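Slide 1 - hello and who I am
Okay, breathe. Say thanks to Morenike Haruna for the invite. Tonight is about keeping a sourdough starter alive when you bake maybe twice a month, like me.

Slide 2 - my sad history
I killed my first starter in March. Fed it every morning for 14 days, went to visit my sister, came back to gray fuzz. (Pause, let people groan.) Ask for a show of hands - who's lost one?

Slide 3 - how much to keep
You don't need a giant jar! I used to keep enough to bake for the whole street and I was pouring flour down the drain. Now I hold on to a spoonful or two, and it bounces back fine after a couple of feedings. Talk about rye here, and how Obinna Abubakar got me to switch. Don't get stuck on hydration, I always get stuck on hydration.

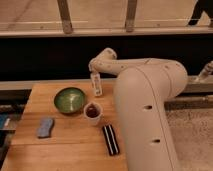

Small white cup on a wood table.

Slide 4 - the fridge
Feed it, give it an hour on the counter, then into the cold. Mine goes two weeks like that, easy. Gray liquid on top is okay, stir it in or pour it off. Pink or orange streaks, throw the whole thing out - say this one twice.

Slide 5 - backup
Smear some on parchment, let it dry, crumble it into an envelope. Pass mine around. Fung-ping Hsieh mailed me hers and it was bubbling by day four!

Questions, then bread. Butter's in the blue cooler.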